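Residents' Legal Forum > Courts and Tribunals
Topic: Adjournment of the Cemari extradition hearing

Kamala Gounder wrote:
Members will be aware that the hearing has been adjourned until December. The defence asked for further time to obtain a report on prison conditions, and the judge allowed it. I consider the decision correct. A bundle of 820 pages was served 2 days before the hearing. 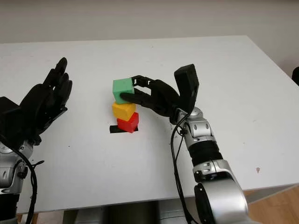

The requesting state had ample opportunity to serve its papers earlier and should bear the consequences.

Fahad Niazi wrote:
I must respectfully disagree. Much of that bundle repeated material already before the court. An adjournment should be granted only where there is real unfairness, and I saw none.

N. Hashmi wrote:
Could a member confirm whether bail continues on the same terms?

Kamala Gounder wrote:
It does – residence at Arnisside and a nightly curfew.
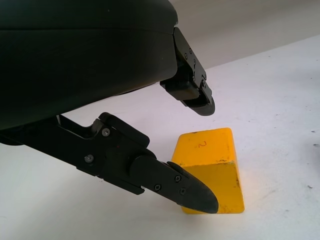 Black gripper and white tabletop

Amna Cheema wrote:
With regard to Mr Niazi's point, the assurances on medical care were new. They ran to 30 paragraphs, and counsel was offered 20 minutes to read them. That does not seem to me a fair opportunity to reply.

Fahad Niazi wrote:
I accept that the assurances were new. A short delay until the afternoon would have met the difficulty.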